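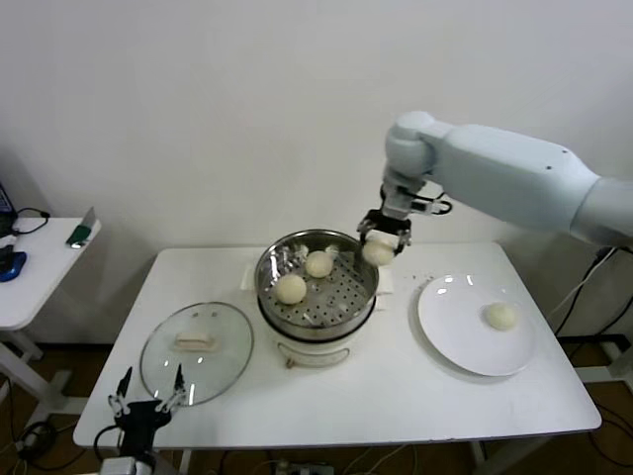 19 Sep 2019

Second day on the Horeck transects. Left the station at first light and had the first plot marked out before the wind came up. The tape still sticks at the 50 meter mark, so I walked the last stretch of each line with the compass and a peg.

Seedling count for the north slope is finished. 477 live stems, most of them under knee height. The deer have been through the lower plots again and the tops are gone on nearly everything near the stream. The fenced plots look much better. I wrote both totals in the yellow notebook and still have to copy them to the sheet.

Fumiko Noguchi came up with the second set of soil tubes. She thinks we should drop the Rurnik plots from the analysis, as they were burned the year before the others and the cover classes don't match. I want to keep them and run it both ways. We talked it over on the walk down and left it there. She is writing to Tsuji tonight to ask for the old burn map, and if the boundary is where I think it is, only the two western plots are affected.

Found one of the camera traps face down in the bracken, strap chewed through. The card was fine. It had 980 pictures on it, and from the first part I looked at it is nearly all grass moving. One badger, one fox, a lot of the same hind. Moved the trap to the next tree and set the sensitivity lower.
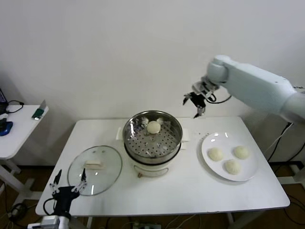
The Gravomico loggers are a worse problem. Three of them have stopped recording at night and start again in the morning. Batteries test all right. I brought one back to the station and it is on the windowsill now. If it runs through until tomorrow I will put it down to the cold and order the other kind of cell.

Budget came back from the office. We have 295 left for travel, enough for one more trip if we share the car. That means the winter survey in December has to cover both slopes in one go. I told Fumiko and she said fine, but she wants an extra pair of hands for the browse scores. I will ask in the department.

Left boot is leaking at the toe again. Put newspaper in both.

Tomorrow: south slope, plots nine to fourteen. Bring spare pegs, the short auger and a new pencil. Call about the gate key before leaving. Copy the seedling totals first, before the notebook gets any wetter.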